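Week 2 notes: folding cloth, and why I start you on the floor

So last time we got through paper, and a few of you asked (Hawi Moges, loudly) when we'd get to something that flops. This week! Cloth is harder than paper because it won't hold a crease for you, so you have to find the corners again every single time.

I start from a heap on purpose. If I hand you a towel that's already flat, you learn to fold a flat towel, and that's maybe a tenth of the job at home. Drop it, let it bunch up, then look for an edge before you touch anything. The tag is a big help — it's sewn near a hem on most towels and blankets, so find the tag and you can feel your way along to a corner. 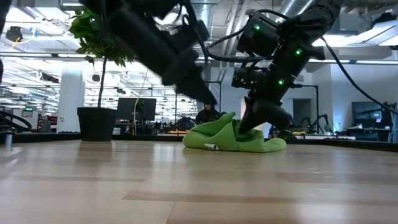

Once you've got one corner, pinch it and slide your other hand down the hem until you hit the next. Don't let go of the first! Then lift, give it one shake and lay it down away from you. Smooth from the middle out.

For practice, please do 14 folds before we meet again, half of them with something fluffy. Fleece slides less but it's bulky, so go for thirds. Reading is pages 159 to 178 in the Worku packet (skip the part on fitted sheets, we'll suffer through that together in September). Shewit Kassa has spare packets if yours has gone missing.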